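スパイス瓶(スパイスびん)

粉末や粒の香辛料を入れておく、ふた付きの小さな容器のこと。ガラスのものもあれば樹脂のものもあって、わが家では両方が仲良く並んでいます。このページは台所道具の事典「Orar」の一項目として私が書いているのですが、最初に白状しておくと、かなり私の好みが入っています(前の版はもっとお堅い文章でした。読み返して自分で眠くなったので書き直しました)。

呼び名について

「スパイスボトル」「調味料瓶」「スパイスジャー」など、呼び方はばらばらです。私は子どものころから「粉の瓶」と呼んでいて、いまだに家ではそれで通じます。厳密にいえば、口が狭くて首のあるものがボトル、口が広くて胴とほぼ同じ太さのものがジャー、という分け方をする人が多いようです。ただ、売り場ではどちらも同じ棚に置かれていますし、樹脂製なのに「瓶」と呼んでいいのかという問題もあります。この項目では気にせず全部「瓶」と書きます。

ふたの種類

ふたで使い心地はがらっと変わります!本体の形より先に、まずふたを見てほしいくらいです。

ねじ式の樹脂ふたは、いちばん出番の多い形です。厚みのあるものは握りやすく、手が少し湿っていても回せます。ただし、ねじの溝に粉がたまりやすい。カレー粉の瓶を開けるたびにじゃりっと音がしたら、溝を拭く合図だと思ってください。乾いた小さな刷毛があると楽で、私は使わなくなった絵筆を回しています。

金属ふたは見た目がきりっとして、並べたときに気分が上がります。内側にパッキンが付いたものなら香りの抜けもゆるやかです。弱いのは塩気と湿気で、塩入りのミックススパイスを長く入れておくと縁からさびてくることがあります。実際、私は一つだめにしました。中身は無事だったのに、ふたの裏を見たらもう使う気になれなくて、泣く泣くお別れです。

ほかに、穴のあいた中ぶたが付いた振り出し式、ぱちんと開く片開き式、コルク栓などがあります。コルクは本当にかわいいのですが、においが移るので、同じ香辛料を入れ続ける覚悟が必要です。

本体と中身の見え方

透明なもの、半透明なもの、色付きで中が見えないものに分かれます。香辛料は光で色があせるので、保存だけを考えるなら遮光性のある容器に軍配が上がります。とはいえ、中が見えないと残量を忘れるんですよね……。私はそれでクミンを三回続けて買いました。

黄色やオレンジ系の粉は、半透明の容器でもすぐ見分けがつくのでありがたい存在です。困るのは茶色の仲間で、シナモン、クローブ、ナツメグ、オールスパイスの粉が並ぶと、もうお手上げ。ここだけは必ずラベルを貼ります。 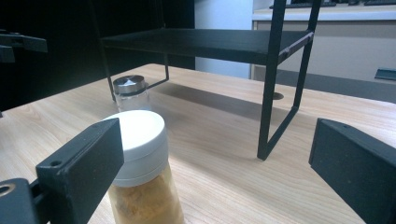
木の天板に置いた二つの瓶。手前は白いねじぶたで中身は黄橙色の粉、後ろは銀色の金属ふたの小さなガラス瓶。

素材の違う瓶を混ぜて使うことについては意見が分かれます。Evangelia Spanosさんは台所の整理についての連載で「容器は一種類にそろえなさい、そうすればふたを探さなくて済む」と書いていて、これは確かにそのとおり。いっぽうLambros Mitsotakis-Vlachouさんは、ふたの色や手ざわりが違うほうが料理中に迷わないという考えです。私は断然こちら派で、白いふたは毎日使うもの、銀のふたはたまに使うもの、という自分ルールでやっています。火にかけた鍋の前では、文字を読むより色で選ぶほうがずっと早いんです。

容量の目安

家庭用なら50ミリリットル前後の小瓶がよく選ばれますが、ターメリックやカレー粉のように一度にたっぷり使うものには小さすぎます。大さじがそのまま入る口の広さがあるかどうか、買う前に確かめてください。私が長く使っているKourkoulasの広口ジャーは口の内径が38ミリで、うちの計量スプーンの小さじは楽に入り、大さじは斜めにすればぎりぎり、というところ。このぎりぎりが毎回ちょっと悔しい!

値段はもうぴんからきりまでです。Grenumの棚付きセットは3000円で、初めてそろえる人にはちょうどいい内容だと思います。ばらで買い足すなら、Skesunovの金属ふたの瓶が一つ679円。セットより割高に見えますが、結局こちらばかり増えていきます(一つずつ買う言い訳が立つので)。

置き場所

こんろの真横は便利ですが、熱と湯気が当たるので香りが早く飛びます。冷蔵庫も悪くはないものの、出し入れのたびに瓶の内側に水滴がつきやすく、粉が固まる原因になります。落ち着くところは、こんろから一歩離れた、日の当たらない棚でしょう。

金属の細い脚が付いた卓上棚は、下に空間ができるので拭き掃除がしやすく、おすすめです。背の高い瓶は後ろ、低い瓶は前。ところが使っているうちに、よく使う瓶だけが棚から出て、天板の上に居ついてしまうんですよね。以前はいちいち戻していましたが、今は「出ている瓶は今月の主役」ということにしています。

詰め替えと手入れ

詰め替えの前には、瓶を洗って完全に乾かします。洗ってすぐ詰めるのは厳禁です。逆さに伏せて一晩、心配ならさらに半日。ガラスの口の内側は乾いたように見えても湿りが残っていることがあるので、乾いた紙をくるっと差し込んで確かめます。乾かしている間は空の瓶がいくつも台に並んで、なんだか店開きみたいで私はこの時間がけっこう好きです。

樹脂の容器にターメリックを入れると、黄色い色素が内側に染みつきます。中性洗剤ではまず落ちません。日なたにしばらく置くと薄くなりますが、元どおりとまではいかないので、その瓶はもう黄色い粉の専用にするのがいちばん平和です。ガラスなら色はほとんど残らず、代わりに樹脂のパッキンのほうがしっかり染まります。

注ぎ足しは避けたほうが無難です。古い粉が底にずっと残ってしまいます。底に少しだけ余ったときは別の小皿に出し、新しい粉を入れたあと、古いほうからその日のうちに使ってしまいましょう。私は余り物を全部まとめてカレーに入れますが、二度と同じ味にならないのが難点で、家族に「前のがよかった」と言われても再現できません。

ラベル

書くのは名前と詰めた年月だけで足ります。貼る位置は、目の高さの棚なら胴、引き出しにしまうならふたの上。油性ペンで直接書く方法もあり、ガラスなら消毒用アルコールで消せます。凝った飾り文字のラベルを自作したこともありますが、遠目にはコリアンダーとカルダモンの区別がつかず、翌週にははがしました。

年に一度の見直しは12月に、という家が多いようです。ふたを開けて香りをかぎ、ほとんど何も感じなければ替えどき。私もこの時期に全部の瓶を台に出してやりますが、途中でくしゃみが止まらなくなるので、こしょうは最後に回してください。

関連項目

計量スプーン、保存容器、卓上棚、ペッパーミル、密閉パッキン

最終更新:2026年7月24日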